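Caderno de oficina – Gabinete de Comunicação e Imagem
Entrada de março – Preparação do relatório anual, segunda prova de impressão

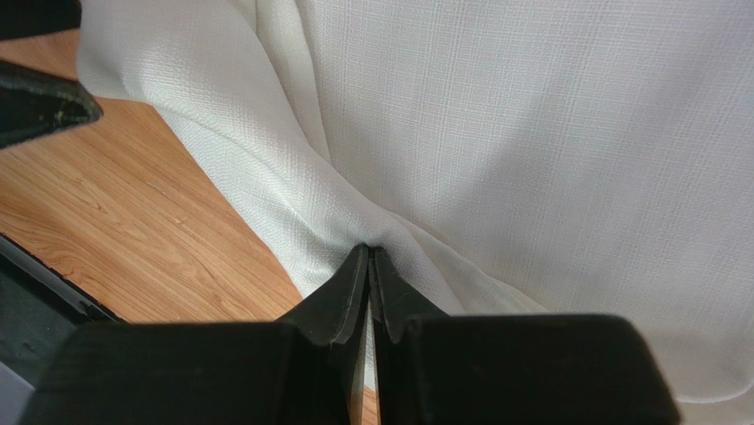 A segunda prova do relatório anual chegou da tipografia Benstead às 9h40, acompanhada da folha de cálculo de tintas e de uma amostra do papel alternativo. Regista-se abaixo o estado dos trabalhos, para conhecimento da equipa de edição e da equipa de meios digitais.

1. Prova de cor

A prova foi observada na mesa de luz e comparada com a primeira. O azul institucional da capa continua mais escuro do que o da referência aprovada, embora a diferença tenha diminuído. Na primeira prova o desvio era evidente a olho nu; nesta só se nota com as duas folhas lado a lado. Solicitou-se à Benstead uma correção adicional na curva do preto, mantendo o ciano como está. O cinzento dos separadores ficou conforme.

As fotografias do capítulo sobre extensão universitária perderam detalhe nas sombras. A origem do problema está na conversão de perfil feita internamente e não na tipografia. Foram reconvertidas 15 imagens a partir dos originais e substituídas na pasta de ligações. A imagem de abertura do capítulo não melhorou o suficiente e será trocada por outra da mesma série, já autorizada.

2. Papel

O papel previsto no caderno de encargos deixa passar o verso nas páginas com fundos cheios, sobretudo no quadro de indicadores. O alternativo enviado pela Benstead tem maior opacidade e um toque ligeiramente mais áspero. O acréscimo de custo é de roughly 7%, na expressão do orçamento, que veio redigido em inglês. Pediu-se à tipografia um valor fechado antes de submeter a alteração à direção. Até lá mantém-se o papel inicial em todos os documentos de encomenda.

Nota para a próxima edição: pedir uma folha impressa com fundo cheio logo na fase de consulta. A amostra em branco não permite avaliar a transparência.

3. Tiragem e distribuição

A tiragem continua fixada em 736 exemplares. O número resulta da lista de destinatários revista em fevereiro, já sem os endereços devolvidos na edição anterior. Destes, 100 ficam reservados para o gabinete, para uso em visitas e reuniões ao longo do ano. A reserva anterior esgotou-se antes do verão e houve que recorrer a exemplares devolvidos, alguns com a capa marcada.

As etiquetas serão geradas a partir da base Prunik. A exportação de ensaio trouxe dois defeitos conhecidos: os códigos postais começados por zero, nos endereços estrangeiros, perderam o primeiro algarismo, e os nomes de instituições com mais de uma linha apareceram truncados. O primeiro resolve-se formatando a coluna como texto antes da importação. O segundo obriga a rever o modelo da etiqueta, trabalho que fica com a equipa de edição.

4. Composição e revisão

Foi adotada a família tipográfica Filip nos títulos e nas legendas, conforme a decisão tomada na reunião de arranque. Verificaram-se os acentos e a cedilha em todos os pesos. No peso mais fino, o til sobre a maiúscula fica demasiado próximo da linha superior quando a entrelinha é apertada. Aumentou-se a entrelinha nos títulos de duas linhas e corrigiu-se o estilo no documento principal. Quem estiver a trabalhar em capítulos separados deve recarregar os estilos antes de continuar.

A revisão de texto detetou ainda o seguinte:

- o nome de um dos centros de investigação surge com duas grafias no capítulo de projetos; prevalece a que consta dos estatutos;
- as legendas dos gráficos alternam entre ponto final e ausência de pontuação; fica sem ponto;
- no índice, a numeração do anexo financeiro está desfasada uma página;
- a mensagem de abertura excede em 7 linhas a mancha prevista e deverá ser devolvida para corte, com indicação dos parágrafos onde há repetição.

O corte da mensagem de abertura não pode ser feito por este gabinete sem validação prévia. Na edição passada houve uma intervenção não comunicada e o texto teve de ser reposto já com a chapa pronta.

5. Versão digital

A versão para o sítio foi carregada na plataforma Kovbridge, em ambiente de testes. O ficheiro abre corretamente no computador e no telemóvel, mas a navegação por capítulos não respeita a hierarquia dos títulos. O leitor de ecrã lê as caixas laterais antes do corpo do texto, o que torna alguns capítulos difíceis de seguir. Reordenaram-se as etiquetas do primeiro capítulo a título de ensaio e a leitura passou a ser correta. Falta repetir a operação nos restantes.

Os textos alternativos dos gráficos estão incompletos. Recorda-se que devem transmitir a informação do gráfico e não apenas o seu título. As tabelas do anexo financeiro foram inseridas como imagem e terão de ser refeitas como tabela.

Convém ainda decidir se o endereço da edição anterior se mantém ativo. A opinião deste gabinete é favorável: há hiperligações externas que apontam para ele, e as edições antigas continuam a ser consultadas por candidatos e por jornalistas da região.

6. Candidatura ao concurso de publicações institucionais

O regulamento foi lido por inteiro. O relatório pode ser apresentado na categoria de publicações anuais, desde que o exemplar impresso dê entrada dentro do prazo. A memória descritiva tem limite de duas páginas e deve indicar objetivos, público, meios utilizados e resultados. Existe um rascunho na pasta partilhada, ainda sem a parte dos resultados, que depende dos dados de consulta da edição anterior. Esses dados foram pedidos à equipa de meios digitais às 11h15.

O boletim para antigos alunos pode concorrer em categoria própria. Se for essa a decisão, serão necessários três números consecutivos em papel. No arquivo só se encontraram dois em bom estado; o terceiro tem anotações a lápis na contracapa. Procurar na sala de expedição.

7. Pendentes

Benstead: valor fechado para o papel alternativo e nova prova da capa.
Edição: modelo da etiqueta, índice, grafia do centro de investigação, legendas.
Meios digitais: ordem de leitura dos capítulos restantes, tabelas do anexo, dados de consulta.
Direção: corte da mensagem de abertura e decisão sobre o boletim.

A prova assinada com as correções de cor ficou na gaveta plana, junto da primeira. Não retirar nenhuma das duas até à chegada da terceira.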